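Section 3. Marking Out Your Sorting Table

If you've come straight from Section 2, your table is up, the legs are locked and you've wiped the top down. Good! This next bit is my favorite, and it costs you a roll of tape and maybe a cup of coffee's worth of time. I'm going to walk you through dividing the top into four areas so you can sort a Hutsuliak puzzle, a bead order, a drawer full of screws, whatever you bought the table for. I mostly do puzzles, so that's how I talk.

What you need

Blue painter's tape (please don't use duct tape, I've had the emails)
A tape measure
A soft pencil
Scissors, or just your fingers if you're a tearer like me
A dry cloth

Caution: Let the top dry completely before you tape. If you used the Nalcombe cleaner from the kit, give it a full night.

Steps

1. Find the middle of each long side and make a tiny pencil tick. Do the same on the short sides. You don't need to be fussy. Hanne Fogh, who tested the first batch of tables for me, does it by eye and her table works just as well as mine.

2. Run the first strip from front to back, tick to tick. Stick down the far end, pull the roll toward you with a little tension, and lower the tape onto the surface. Don't press yet.

3. Step back and look. If it leans a lot, lift it and try again now, while it still comes up easily. If it leans a little, leave it.

4. Smooth it down with the cloth, working from the middle out to the ends.

5. Now the side-to-side line. You've got two choices here and I use both. One long strip straight across is quicker. Two shorter pieces, one on each side of the first strip, is handy when you're at the end of a roll, or when you can't reach all the way over (I'm short, the table isn't).

6. Press the crossing down hard with your thumb. Do it twice.

7. Fold under a little tab at each outer end so you've got something to grab when it's time to take the tape off.

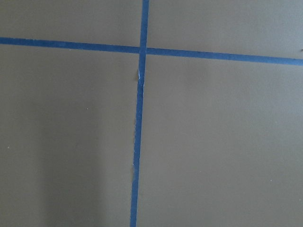
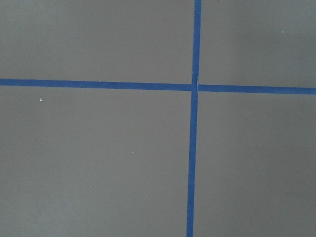

Once the lines are down, you can decide what goes where, and I'd do that before you open the box. My own setup for a 400-piece puzzle is edges at the back left, sky at the back right, and the two front areas for whatever the big colors are. The areas don't have to match in size, and the lines don't have to be ruler-straight either; mine lean a bit and the pieces have never complained. Do keep an eye on the spot where the tapes meet, though. You get a pale little bit of edge or crease there, and that's the first place I run a fingertip over before I tip anything out. If it catches your finger it'll catch a sleeve, so rub it flat, or cut a short patch and lay it over the top. For a really big job, like the 24-color Bironov bead box, put the colors you use least at the back and save the front for the ones you keep reaching for.

Note: Got two pieces for your side-to-side line and they don't quite meet up? A small step between them does no harm at all. If it bugs you, peel up whichever piece is shorter and lay it again.

Note: If you want more than four areas, add another strip parallel to the first. I wouldn't go past six on the standard top. I tried it once with a mixed lot of 123 buttons and spent more time hunting for the right box than sorting.

Taking the tape off

1. Clear the table. All of it, even the "I'll just leave that there" pile.

2. Grab a tab and pull back slowly, keeping the tape low and close to the surface. If you yank it straight up, it tears, and then you're picking at slivers with a fingernail.

3. Start with whichever strip is on top at the crossing. If you're not sure which one that is, try a gentle tug on each.

4. If there's any sticky stuff left behind, put a drop of cooking oil on the cloth, rub in small circles, then wipe with soapy water.

Caution: No metal scrapers! The matte finish marks easily and I can't buff it out for you.

Caution: Don't leave the same tape down for months in a sunny window. Yvette Fortin at our Clillham shop left hers from April until the end of summer, and it took her a whole evening and a lot of muttering to get it up.

Spare tape is in the shop under part 400 if you run out. Any painter's tape from the hardware store is fine too, as long as it's the kind made to peel off again.

Next up is Section 4, fitting the edge rail. You'll want the small hex key for that one, so go and find it now.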